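Small Shop Sellers Board > Marketing > Email and Text

Thread: Pop-up for 11% off, keep it or kill it?

orkano_mel
Started 12 Feb 2024

Hi all, I need some outside eyes on this. I run a little bedding store (quilts, covers, a few table linens) and I've had a welcome pop-up on the site for two years now. Sign up for email, get 11 percent off your first order. My list went up by 677 names after the last holiday season, which felt great until I looked at who was buying. Hardly any of the new people have come back for a second order, and a bunch of them unsubscribed the minute they'd used the code.

So I'm thinking of turning it off completely and just having a plain sign-up box in the footer. Am I nuts?

tincan_tuesday
Not nuts, but I wouldn't do it cold turkey. Run it on half your traffic for a month and see. I moved over to Kelmendi for email last year mainly so I could split things that way (the reporting is clunky but it does the job).

Fongchan Meesuk
I turned mine off in June and never looked back. Sign-ups dropped like a rock, sure. But the people who do find the box in the footer open nearly everything I send! I'd take 220 readers who like me over a giant list of coupon hunters any day.

hatboxharry
Gotta disagree with Fongchan there. A coupon hunter is still a customer. You paid for that click, or you spent your evening making the post that brought them in, and then you let them wander off without leaving an address? The pop-up isn't Mel's problem. What happens after it is. Mel, what do they get once they've signed up?

orkano_mel
Um. The code. And then the regular newsletter whenever I get to it, so every month or so, sometimes longer.

hatboxharry
Well there you go.

pell_and_daughter
Harry's blunt but he's right. Write a short welcome series, even three emails, and let it run by itself. Mine goes out over 14 days. First one is the code, second is how to wash and store the stuff, third is me rambling on about why I started. The washing one gets the most replies by a mile, I have no idea why.

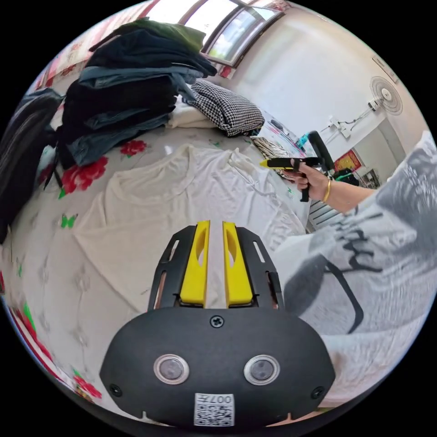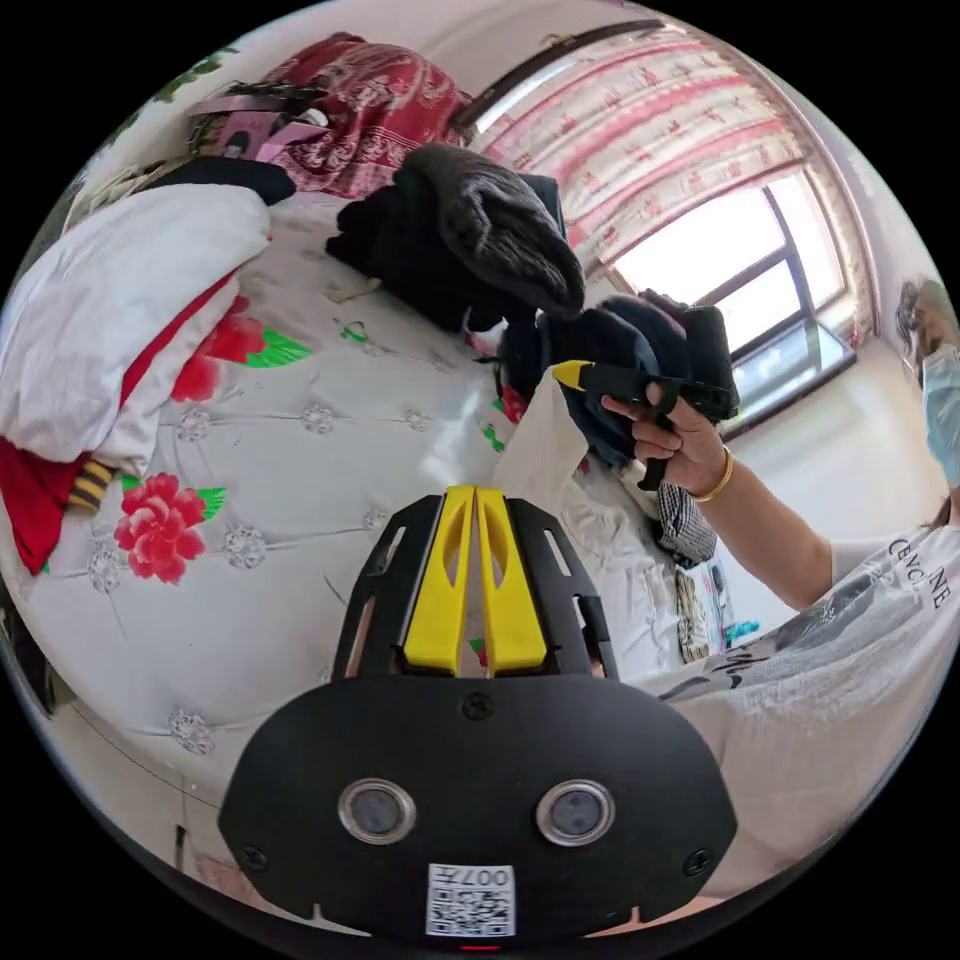
Small Shop Sellers Board, Email and Text Team

tincan_tuesday
I like the washing email idea, stealing that. One thing though, 14 days seems long for three emails? I'd forget who you were by the last one.

pell_and_daughter
Maybe for candles or soap. People take ages to decide on bedding, at least mine do. I tried squeezing it into one week and got more unsubscribes.

Fongchan Meesuk
I still say the discount sets the tone. You teach people that your price isn't your real price, and then they wait for the next one. If you have to give them something, try free shipping, or a swatch in the mail.

hatboxharry
Swatches cost money too! And then you're stuffing envelopes all weekend.

Fongchan Meesuk
I like stuffing envelopes :)

gracklebird
Jumping in from the tech side. Mel, which pop-up tool are you on? If it's Todeck, go check your timing settings. Mine was firing the second the page loaded, on phones too, so it covered the whole product photo before anybody had seen a thing. I changed it to show up on the second page they visit and got fewer sign-ups but a lot more of them bought something.

orkano_mel
It IS Todeck, and I just looked, and yep, it's set to load right away. Ugh. Two years of that.

gracklebird
Ha, you and me both. It's under Display, then Triggers. While you're in there, turn it off for people who are already on your list, that's a separate switch.

tincan_tuesday
Does that second switch work if they click through from an email on a different phone? I thought it went by cookies.

gracklebird
Cookies, yeah, so it'll miss some. Pustham does it by the link in the email but you'd have to move everything over, and I wouldn't bother for that alone.

orkano_mel
OK, so for now I'm keeping the pop-up but moving it to the second page, and I'm going to write those three emails before I touch the discount. Fongchan, I haven't ruled out the swatches. Pell, would you mind if I messaged you to see your washing one?

pell_and_daughter
Go ahead, I'll send you all three. The last one needs a trim so be kind.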